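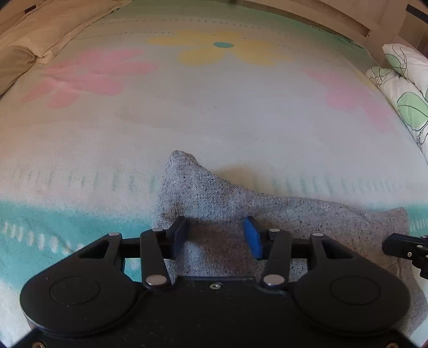

Silver pins in black plastic

Lifetime warranties: does anyone collect?
2 min read

dunmore_k
Bought a Plorkeseck patio umbrella, 60 dollars plus 12 for the "lifetime" plan. Rib joint is already loose. Has anyone gotten money back from these people?

Achilleas Karras
Whose lifetime? Read the card. Mine said "the expected life of the product", and they decide what that is.

tansyroad
I have to disagree. Pretaten replaced my folding chair in June, no receipt, no argument. Some of them do pay.

dunmore_k
Who covered shipping?

tansyroad
I did. 38 dollars.

Achilleas Karras
On a chair that costs what, 50? So you bought most of a second chair.

tansyroad
It was 100 new, and I'd do it again.

oldhinge
Skip the plan and look at the joints before you buy. Metal pins I'll trust for a while — the plastic they run through, less so. A warranty doesn't make the hole any rounder.

dunmore_k
Card says wear at moving parts is excluded. It's an umbrella, what else is going to wear?

Achilleas Karras
The card, probably. Try to get the 12 back first.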